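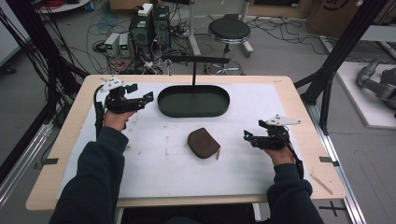
Stuck zipper on a little coin pouch?

Posted by Feng-yi Lau in August

So I've got a small zip pouch I keep my bus change in, and the slider quits halfway every single time. I tried soap and made a mess (of course). Is it worth fixing or should I just buy another one?

Bohdana Kuzmenko
Fix it! Rub a plain pencil up and down both sides of the teeth, then work the slider back and forth, maybe 14 passes. Wipe off the gray stuff before you put anything light-colored in there. 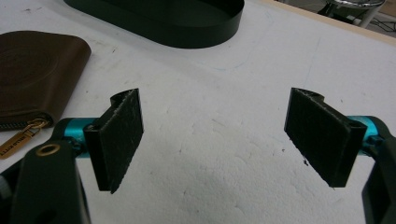 Page 3 of 6

Trefor Cadwaladr
just get a new one lol

Saeed Amini
Pencil worked on mine for a month or so. After that I pinched the slider a tiny bit with pliers and it's been fine. Go easy, I cracked one doing that.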